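Graver Hall night visits - anyone been since they reopened the east wing?

Forum > Hauntings & Old Places > Trip reports

tallowwick
Posted July 2018

Booked on the overnight at Graver Hall next month with my sister and I am SO excited. We did the evening tour in January and only got as far as the long gallery, but even that had me gripping the handrail. Has anyone done the full night since the east wing opened again? I want to know about the nursery corridor most of all. The guide told us people hear a hoop being rolled along the boards, always going away from you and never coming back. Is it worth bringing our own recorder, or do they lend them out?

mossgate_14
Yes, twice! Bring your own. They have a few to lend but the batteries are hopeless and you end up sharing. The nursery corridor is the best bit of the whole building, even if nothing happens, because the floor slopes and you feel as if you're being tipped gently towards the far door. We sat there from two until nearly four and I got one very clear knock. One! I was thrilled with it.

Nivia
The hoop story is newer than the guides let on. I've got the old booklet they sold in 2000 and there's no hoop in it anywhere. It has the grey woman on the back stairs, the dog in the stable yard and the bell that rings in the empty butler's pantry. The hoop turns up after the Tipoki people ran their weekend there and put their write-up online.

mossgate_14
A booklet leaving something out doesn't mean it wasn't being told. My gran cleaned at Graver when she was 17 and she had a story about a child's toy moving in that corridor. A ball, in her version, but still.

Nivia
A ball isn't a hoop though, is it? I'm not saying your gran made it up. I love the place and I've been more times than I can remember. I just like to know which stories are old and which ones grew.

tallowwick
This is exactly the sort of thing I wanted, thank you both! Does the booklet say who the grey woman is meant to be?

Nivia
Housekeeper, supposedly, who fell on the back stairs carrying the linen down. There are 144 steps in the house altogether if you add up every flight, and the booklet says she walks all of them on the night she died. It doesn't give the date, annoyingly.

pocketlantern
Did the full night in the spring with five friends and had a brilliant time. Long post, sorry. You start with tea and a talk in the old kitchen, then you're split into small groups and sent off with a radio each. We had the back stairs first. Very cold halfway up, but there's a window there that doesn't shut properly, so I'm not claiming that one! Then the butler's pantry, where my friend swears she heard the bell and I heard nothing at all, and I was standing right next to her.
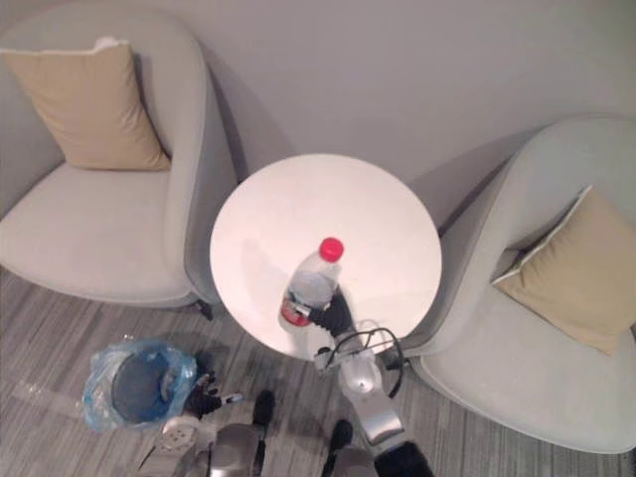
After the pantry you get a proper break, and do take it, even if you're buzzing and want to carry on. We skipped ours and by the time we reached the nursery corridor two of us were half asleep against the wall. I did hear something roll, though. Short, light, wooden sort of sound, somewhere past the second door. I played it back the next day and it's on there, faint but there.

Nivia
Could you put the recording up? Would love to hear it.

pocketlantern
Will do once I've worked out how to trim it. It's mostly us sniffing.

brerex_fan
Sorry to be the wet blanket, but pipes. That corridor runs over the old boiler room. I did the Brerex Mill night as well and everyone there was in raptures over a tapping noise that stopped the minute the heating went off. Still a great night out, mind, and I'd go back to either of them tomorrow.

mossgate_14
Pipes don't roll!

brerex_fan
They do when they're loose and the water's moving through them. Ask if they'll turn the heating off for an hour. They did at Brerex when we asked nicely.

tallowwick
Ooh, I'll email and ask. Would they mind? And what do I wear if they say yes?

pocketlantern
Two pairs of socks and a hat. Soft shoes as well, or your own footsteps are all you'll get on the recorder.

mossgate_14
And ask for the nursery corridor last. Report back please, I want every detail!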